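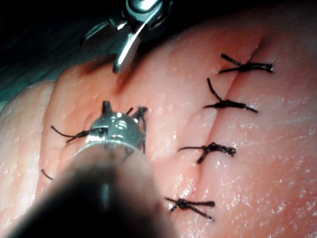

Remedios Segura thinks even spacing gets far too much credit, and her note on the January draft was short: a row can look tidy and still gape the moment you pull on it. She has a point, and it limits what the scores in this set are worth.

Plillcombe closures, notes for users

What it covers
Straight incisions closed with interrupted stitches in dark braided thread. 46 closures, one folder each.

How it was scored
2 readers gave each closure a mark out of 9 for spacing, knot position and tail length. They disagreed by more than a point on about 25 of them. We kept both marks - averaging would have hidden the problem.

What we doubt
Spacing is judged by eye. Uneven gaps lose points whether or not the edges meet, and we have no evidence that they should.
Knot tightness isn't scored. A clumped knot may be secure and a small neat one may slip.
Tail length was marked against the Illow sheet, which gives a range so wide that almost anything passes.

Use
Fine for comparing layouts. Please don't quote the totals as a measure of skill. The Raltlow version did, and we'd like that table withdrawn.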